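The Name Change Clinic That Meets Over a Laundromat
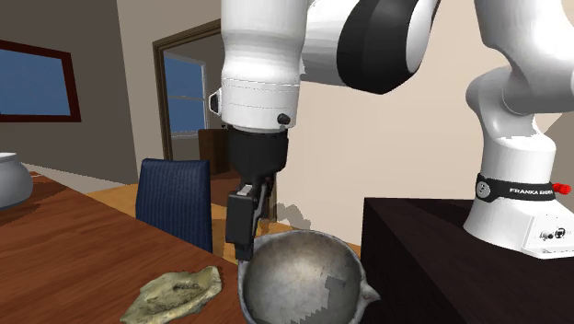 I'd been trying to get Yesenia Marulanda on the phone for most of April, and when I finally caught her it was seven in the evening and she was eating crackers in her parked car. "Go ahead, ask," she told me. "I've got until the meter runs out."

Yesenia runs the legal name and gender marker clinic in Brellside, the one that takes place every other Monday above the laundromat on Alva Street. If you're trans and you live anywhere in the county, there's a decent chance somebody has slipped you her number. I got it from my barber, who got it from his sister, who changed her name with Yesenia's help a couple of winters ago and still has the court order on her fridge.

I wanted to know how it started. I figured there'd be a big moment, some law or some headline, but she laughed at me (kindly) and said it was a form. "I was helping a friend fill out her petition at my kitchen table, and there's a box asking for every address you've had. She'd moved nine times. Two of those were her car. She put the pen down and said she was done, she'd just stay with the old name. I thought, no, I'm calling the clerk in the morning and asking what you write when it's a car."

What did the clerk say?

"The clerk said, 'Huh.' Then she called me back after lunch and told me to put the cross streets. She was great about it! I still send her a card at the holidays."

The filing fee where we live is $186, and that's before you pay for certified copies, which you need because the bank wants one and the DMV wants one and so does pretty much everyone else. There's a fee waiver, but it's at the back of the packet and a lot of people never make it that far. Yesenia starts every appointment with that page now. Last year the clinic walked 39 people through the whole thing, start to finish. The youngest had just turned 18 and the oldest was a retired bus driver who brought her own folding chair, having heard about the ones upstairs.

I asked about the bus driver, obviously.

"She'd been using her name for 23 years," Yesenia said. "Her church knew it, her neighbors knew it. Her mail was the only thing that didn't. She said she didn't want the wrong name on the hospital bracelet if something happened. That's what she came in for, the bracelet."

I had to stop typing for a second after that one.

We talked for a while about the drive out to Plitstead, where the hearings are. There's no bus after noon, and the judge's calendar often runs late, so the clinic keeps a list of people willing to give rides. Most petitions get signed without much talk. Some don't. Last fall a man she'd been helping was asked, in front of a full courtroom, a string of questions about surgery that had nothing to do with his petition. Yesenia was sitting two rows back.

"I can't represent anybody, I'm not a lawyer, and I can't stand up and object. So I wrote down every word. We took it to a lawyer who did know what to do with it, and at the second hearing he was in and out before I'd found a seat."

Does she get tired? I asked because I would. She went quiet and I could hear the cracker sleeve.

"I get tired of the newspaper notice," she said. You have to publish your name change in a local paper unless the court seals the record, and plenty of people are scared to do it — scared of a boss, an ex, a father. "You can ask for it to be sealed. They don't always say yes. I've had folks go home and think about it and not come back, and I don't push. But I keep their folder."

Somebody recently set her up with Notix, a reminder app, so people get a text before their hearing. She likes it fine, though she still calls everyone the night before. She doesn't trust a text to tell her if someone's voice sounds shaky.

What she'd like next is a second evening each month, just for parents and kids, with someone in the room who knows school records. She's asked the library in Plitstead about space and hasn't heard back. If you work at that library and you're reading this, please go check the inbox.

The meter had run out by then and she was watching an officer work his way down the block. I asked if people should bring anything to their first visit. "An ID if they've got one," she said, starting the car. "A list of addresses. And a sweater, it's freezing up there."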